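"Ask me again when it does the socks"

Azadeh Zarei has run laundries for most of her working life, and she has the forearms to show for it. Her company, Nerkora, washes and folds for small hotels, two nursing homes and a rowing club that she says she undercharges. When I told her I wanted to talk about robots, she laughed and asked if I was selling one.

I wasn't. I had spent the spring reading claims that machines with hands would soon be doing the wash, and I wanted to hear from a person who pays wages to have it done.

"People think laundry is already automated," she said. "They think, well, there's a washing machine. The washing machine is the easy part. It was the easy part 50 years ago. What costs me money is everything before the door shuts and everything after it opens."

She had been to see a demonstration in July, put on by a firm called Sernico. Her verdict was polite. The robot could take hold of a folded towel that had been set out for it. It could carry the towel across to a machine. "Then it reached in for the next one and came out with nothing, and the young man said that was unusual. Maybe it was. I was there for one afternoon."

How long did a load take? She had timed it, of course. Emptying 9 towels took it longer than her best worker needs for a full drum, and a hotel on a busy weekend sends her 658 pieces. "So you do the sum. I did it on the back of their brochure."

Liliana Guerra, who manages the folding room, was less polite. She has been watching videos of these things for years and has learned to look for the little number in the corner that tells you how much it has been speeded up. "Sometimes there's no number," she said. "Then I look at the people walking in the background. If they're running to lunch, I know."

Her main objection is to the clothes in the videos. They are always the same few shirts, she says, and they are dry, and there is nothing in the pockets. A real load comes out as one wet rope. A sheet has swallowed three pillowcases. There is a bra hook caught in somebody's cardigan, and the sock you want is stuck flat against the top of the drum where you can only find it by feel. "I don't look when I empty a machine. I'm talking to Agata. My hand knows."

I put this to Aldo Ferri, an engineer who used to work on grippers and now repairs commercial dryers, a move he describes as a promotion. He thinks both women are right for now but is more hopeful than they are. Cloth is hard, he said, because it has no fixed shape, and the inside of a drum is a bad place to work: round, dark, with a rubber lip that grabs at whatever goes past it. "A finger is a wonderful thing. It bends, it slips, it feels a seam. You can build something that looks like one. Then you ask it to tell a sleeve from the gasket."

He would not give me a date. I pushed, and he said that a machine that empties a washer slowly, overnight, with no one waiting for it, might be worth having before one that folds. Zarei, when I passed this on, thought about it for longer than I expected.

"Overnight," she said. "All right. But if it drops one behind the machine, who finds it?"

She isn't against the idea. She has trouble hiring, the work is hot, and her own shoulder has been bad since the winter. If a robot could clear every washer in the building by six in the morning she would buy it, she told me, and she would not care what it looked like. She just wants to see it done with her laundry, on her floor, and with the salesman out of the room. Guerra wants to pick the load herself. She already has a duvet cover in mind. 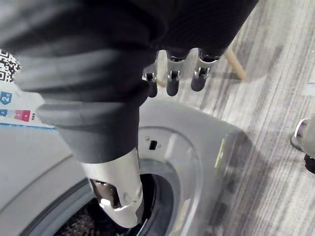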